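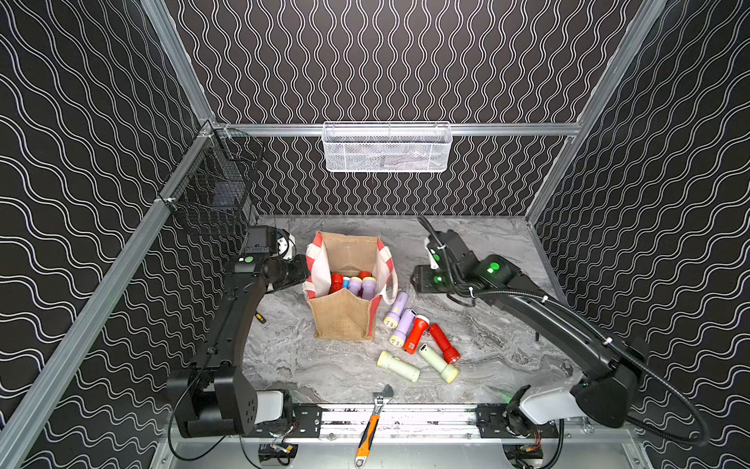

Drallix marble-look counter film, my review after one winter

22 February 2026

I rent a flat in Pikerden and the kitchen counter was there many years before me. It is beige, with burn marks near the stove and one long scratch which collects flour. The landlord does not want to replace it, and I do not want to pay for a stone counter which I must leave behind. So I bought the Drallix adhesive film, in the color they call Menon Gray. It is a light base with gray veins. I paid for it myself and I have no connection with the company.

Before buying I read reviews for two evenings. The shop page had 1,225 of them, and most were written on the day the parcel arrived, so they told me the color is pretty and not much more. I waited to write mine until I had cooked, spilled and scrubbed on it.

Putting it on

The roll comes with a plastic scraper and a sheet of instructions in small letters. The instructions say to clean the surface with dish soap and let it dry overnight. I cleaned mine twice, and after that I wiped it with alcohol, which the sheet does not mention but I recommend it.

The backing paper has a grid printed on it and this helped me a lot with cutting. The straight part of the counter was easy. Peel a little, press from the middle to the sides, peel again. If it goes crooked you can lift it in the first minutes. Later you cannot, or you can but the film stretches and the veins look strange.

The corner by the sink took me longer than all the rest. I used a hair dryer on low and pulled slowly, and still there is one small fold that I see every morning. My second try, on the shelf beside the window, is much better — I think everybody needs one bad corner to learn on.

Where two pieces meet, the pattern does not match by itself. You have to slide one piece over the other until the veins agree more or less, then cut through both layers with a new blade. I lost maybe a hand's width of film with each seam. Buy more than you measured.
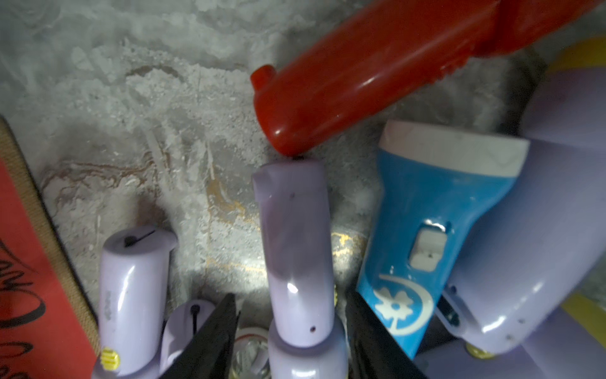
Daily use

Coffee wipes off. Tomato sauce wipes off also if I do it the same evening. Turmeric stayed for a few weeks as a yellow shadow and then it faded, I do not know why. Beet juice was no problem at all.

Heat is the weak point. I once put down a small pot for the time of answering the door, and now there is a ring where the surface is a little dull. The package does warn about this. I now keep a cork mat by the stove.

Knives go through it immediately. Use a board, always.

Compared with Skondesis

My sister has the Skondesis film in her laundry room. It is thicker and hides bumps better, but it is shinier and under a ceiling lamp it looks like plastic. Drallix is more matte. For bending around an edge I prefer Drallix, for a flat table I would take hers.

Would I buy it again?

Yes, for a rented kitchen. After 6 months the edges by the sink are still down, except for one corner which I pressed back with a drop of glue. I have not tried to remove the film yet, so I cannot say what happens to the counter under it. When I move out I will add a note.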